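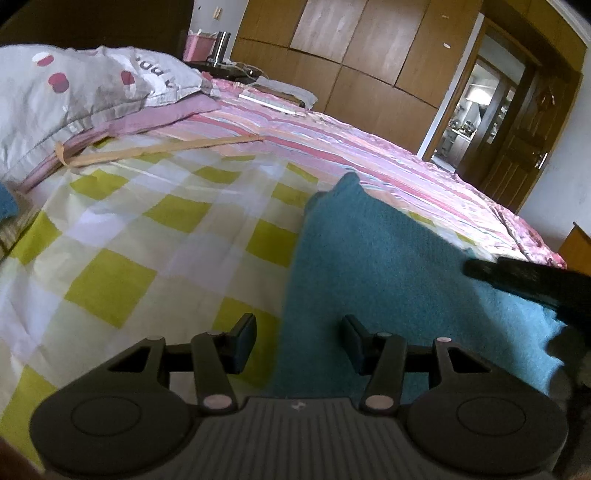 Checked quilt cover, striped sheet and teal towel on the bed, with the grey dotted pillow at upper left.

Varkelis: household linen and bed-making record

Data card, revision 3
Maintainer: Borislav Kos
Last changed: November 9, 2009

Summary

Varkelis is a set of still pictures and written notes on bed linen as it is found in ordinary bedrooms. It covers quilts and quilt covers, sheets, blankets, pillows and towels, on the bed or next to it. Each entry has one picture and one text record. The text record lists the textiles, their colours and patterns, and how they lie in relation to each other.

The set was put together for people who write about, sort or compare household textiles. It grew out of an earlier list kept under the name Dedeck, which had text records only. The old Dedeck records are kept in the archive folder and are no longer corrected.

Contents

Revision 3 holds 70 entries from 28 bedrooms. Of these, 40 have a full text record. The others have the short record, which gives the main cover, the sheet and any pillows, and leaves the remaining fields blank.

pictures/ – one file per entry
records/ – one plain text file per entry, same base name as the picture
terms.txt – the word list for colours, patterns and item types
changes.txt – changes by revision
archive/ – Dedeck records, unchanged

Record fields

item: quilt, quilt cover, sheet, blanket, pillow, towel, mat, other
colour: one or more terms, strongest first
pattern: plain, check, stripe, dot, print, mixed
state: spread, folded, bunched, hanging, not clear
place: position on the bed, in free text
under: the item or items directly beneath, where this can be seen
lettering: text on the item, copied as far as it can be read
note: anything else

A field is left blank when the picture does not settle it. Fibre content is never recorded. The same goes for bed size, as the far end of a bed is often out of view.

Sample record

This is the record for the picture at the top of this file, shortened.

item: quilt cover; colour: lime green, cream, pale lavender; pattern: check; state: spread; place: left and centre
item: sheet; colour: pink, rose, light blue, white; pattern: stripe; place: upper middle and right, hanging over the right side
item: towel; colour: teal; place: right of centre, partly on the striped sheet
item: other; colour: teal; place: far left, by the bottom of the pillow; note: fabric, only part visible
item: pillow; colour: grey; pattern: dot; place: upper left; lettering: partial, possibly "pod"; note: dots are red and white
item: blanket; colour: mauve-pink; state: folded; under: blank; note: lies beneath the pillow
item: other; colour: light wood; place: diagonal on the quilt cover, below the pillow; note: thin stick, loop at left end

The second teal piece is entered as "other". It may be a towel, but too little of it shows. The strip along the left edge of the bed is brownish green and textured, and could be a mat or part of the bedside surface. It was left out of the shortened record and appears in the full one with state "not clear".

Colour and pattern terms

Colours are named by eye from the picture. No chart was used. "Teal" covers everything between mid green and mid blue where neither is clearly stronger. "Cream" and "white" are kept apart only where both occur on the same item.

"Check" means squares in two or more colours, whatever their size. "Stripe" takes bands of any width. An item with two patterns is marked "mixed" and both are given in the note. Covers with a different pattern on each side get the term for the side that is showing, and a line in the note if a corner is turned back.

Known problems

Pale lavender and white are easily confused under warm lamps. Records made before August were checked again for this and a number were changed; see changes.txt.

The split between "folded" and "bunched" was not applied evenly in revision 1. Use revision 2 or later if that field matters.

Quilt and quilt cover are hard to tell apart when no opening or edge can be seen. The record says "quilt cover" where the writer judged it more likely.

Loose objects on the bed are entered as "other" with a few words in the note. The term list does not cover them, so a search by item type will not find them separately.

Related sets

Araya uses the same field names for table linen and can be read with the same scripts. Prinent covers curtains and has its own pattern terms – "stripe" there means vertical bands only. Do not merge the two pattern fields without mapping them first.

Corrections

Send corrections to the maintainer with the entry name, the field and the proposed value. One correction per line, please. Changes to terms.txt are held over to the next revision.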